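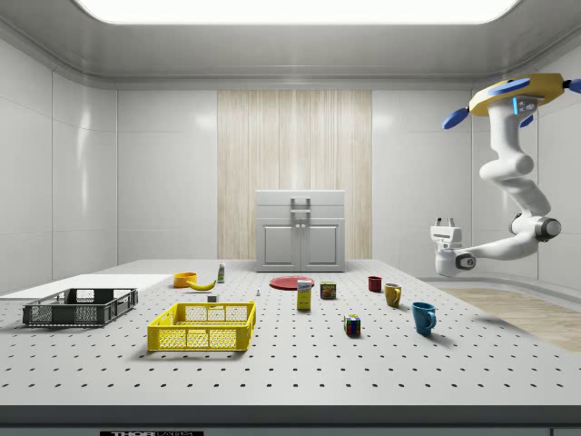 4. Setting up a tribute page

Right, you've got your login and you've been through section 3, so you know where the buttons are. This section is the one most people come for: putting up a page for a colleague who has died, with the notice itself, the guest book and (if the family wants one) a link for donations. I look after Senalen for the chemistry and physics departments at Trarmont and I've done a fair few of these now, so what follows is simply how I go about it. Set aside an afternoon. You won't need all of it, but you'll be glad not to be rushing.

Before you start

Have these to hand:

The full name as the family would like it printed, with any middle names
Job title and the years it was held
Service details, or a line saying they will follow
One portrait
The name and phone number of whoever speaks for the family

Caution: please don't start a page until someone has spoken to the family in person or by phone. A message passed along a corridor doesn't count, even from the head of department.

4.1 Making the page

1. From the front screen choose New, then Tribute. Don't choose News item. It looks very similar while you're typing, and then you find there's no guest book and you have to start again.

2. Type the name in the top box. Leave out Professor and Dr here, as the system adds the title from the box underneath. We had "Professor Professor" up for a whole morning once and I still wince.

3. Set Status to Draft. It stays on Draft until step 9!

4. Pick a web address. Senalen offers you one made from the surname, and that's fine unless there's already a page with the same surname, in which case add the first name after a dash.

5. Press Save. You'll see a small green tick by the title.

Note: the page number shown beside the tick is worth jotting down. If you ring the help line they'll ask for it, and they can't search by name. The test page I use for training is 941, if you'd like to look at one with every box filled in.

4.2 Writing the notice

6. Paste your text into the main box. The limit is 1,000 words and it does count the names in the list of survivors. When it goes over, it doesn't warn you, it just drops the end, and the end is usually where the service details are. So put those near the top.

I write mine in the same order each time: who has died and when, what they did here, what they were like to work with, then family, then the service. Tharushi Bhuiyan in physics does it the other way about and opens with a story from a former student, and hers read beautifully, so don't take my order as law. Whichever you choose, check every date against the staff record and every family name against something written down. Spellings heard over the phone go wrong more than anything else on these pages.

A few wordings I've settled on. "Died" is fine, and most families prefer it. "Retired in September" is fine if you give the year as well. Leave out the cause of death unless you've been asked to put it in. For research students, I give names only where the department has a list, and otherwise say "many research students" and leave it there.

Note: if you're quoting a colleague, send them the quote as it will appear. People say lovely, rambling things and then want a word changed once they see them written out.

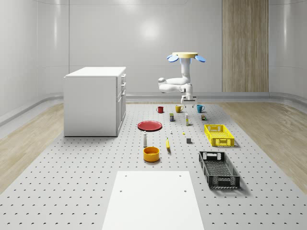
7. Choose a cover picture. It's the wide one that runs across the top behind the name, quite separate from the portrait, and it's the bit people fiddle with longest. You want something plain behind the lettering. The pale grey room with the white cabinet on the left would do nicely, with the name in dark type over the smooth part of the wall, but I'd keep the letters well off the tall wood-grain panel, where thin strokes get lost in the grain. Once you've dragged the picture to where you like it, press Fix position or it'll slide back to the middle next time somebody edits the page.

8. Add the portrait. Use Upload, not paste. The system trims it to an upright shape, so leave a bit of space above the head.

Caution: don't lift a portrait from somebody's social media page. Ask. Families nearly always have one they'd rather you used, and it may take them a day or two to dig it out. The page can go up without it.

9. Send the draft link to the family contact and wait for a yes. Then, and only then, change Status to Live.

4.3 The guest book

10. Open the Guest book tab and switch it on. Set it to Check first, so that messages come to you before anyone else sees them.

11. Put in 2 people to do the checking. One isn't enough, because the first few days are busy and you'll want to go home at some point. For the page we did for Wen-hsiung Yu, we had 53 messages waiting by the second morning, and I was very grateful that Chang-ho Chae was on it with me.

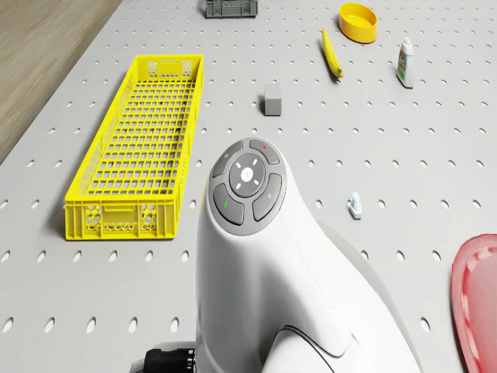
Yellow plastic basket with a grid-patterned bottom.

12. Read each message right through before you press Approve. I only turn down adverts, anything unkind, and phone numbers or home addresses. Spelling I leave alone. If a message is meant for the family and nobody else, there's a Forward button that sends it on privately without putting it on the page.

13. Approve in small batches through the day if you can. The family contact gets an email for every batch, and a trickle is kinder than one enormous lump at midnight.

Note: Senalen can't accept messages in attachments. Older colleagues will send you letters, typed or handwritten, and you'll need to type these in yourself under Add for someone else. Put the writer's name in the From box, not yours! I've thanked myself for my own years of friendship more than once.

Once the guest book is running you can more or less leave the page be, apart from the checking. 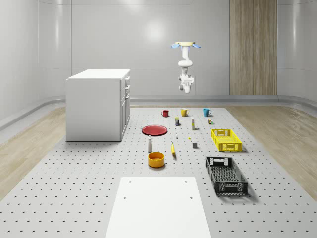
I do still look in every morning for the first week, mostly for service details, as times and rooms have a way of moving. When they change, edit the notice itself and tick Show as updated. Don't add a second notice, or you'll have people turning up at the wrong chapel with the old one printed out.

4.4 Donations and named funds

14. If there's a fund, paste its address into the Giving box and press Test link. It has to be a live page. "Details to follow" in that box shows up as a broken button.

15. Type the name of the fund exactly as the finance office has it, accents and all. The Takács travel fund is the one that catches people out here, and gifts sent to the version without the accent have to be sorted by hand.

16. Leave the running total switched off unless the family asks for it.

Caution: never put bank details in the notice or the guest book. If a family sends you some, pass them to Deming Hao in finance and delete the email.

4.5 Closing the guest book

There's no fixed time for this. I ask the family contact when messages have dried up, and usually they'd like it left open a bit longer. When they're ready, go to the Guest book tab, choose Close, and then Print all, which makes a tidy file they can keep. Shih-chieh Yen in the Calier print room will bind it if you send it over with a cost code. The page itself stays up, with everything already posted still there to read.

If something goes wrong with any of the steps above, go to section 7 first, and ring me if it's not in there.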